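30 Jun 2024
by Martens

Tips for a hand-held gripper that has to handle cloth

These notes cover a pair of grippers built at home and finished at the Maron shared workshop. The jaws are printed, the linkage is a plain parallel four-bar on each side, and the pads are ribbed. Cloth is harder on a gripper than blocks or cups, and most of the changes since March were made for it.

Pivots. Ream each hole after printing. A hole that is tight on one arm and free on the other makes the jaws close off center, and the tips then pass each other on thin fabric. Fit the caps finger tight, cycle the jaws 200 times, then snug them down. Use a drop of dry lubricant. Oil migrates to the pads and marks clothes.

Pads. Run the ribs across the direction of pull. Clean them with dish soap and an old toothbrush; lint in the grooves costs more grip than wear does. Glue them with a flexible adhesive and clamp for 10 hours. 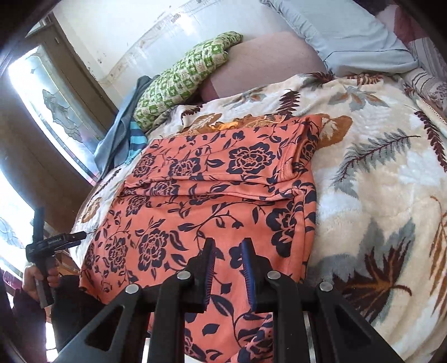
Picking up a fold. Bring the tips in low on either side of a raised ridge and close slowly. If the garment is lying flat, push the cloth toward itself with one jaw until a ridge forms. Seams and hems hold better than single-layer fabric. On a soft blanket, keep the tips clear of the pile or they will pick up both layers.

Two-handed work. Build both units from the same batch of parts and check the closing force of each with a luggage scale. Ours read 500 grams and 332 grams on the first test. The weak one had a return spring from a Pitora kit, a few coils longer than the Momau spring in the other. Matching springs fixed most of it.

Storage. Leave the jaws slightly open. Pads pressed together for weeks take a set, and the ribs flatten at the tips first. Replace the pads in pairs.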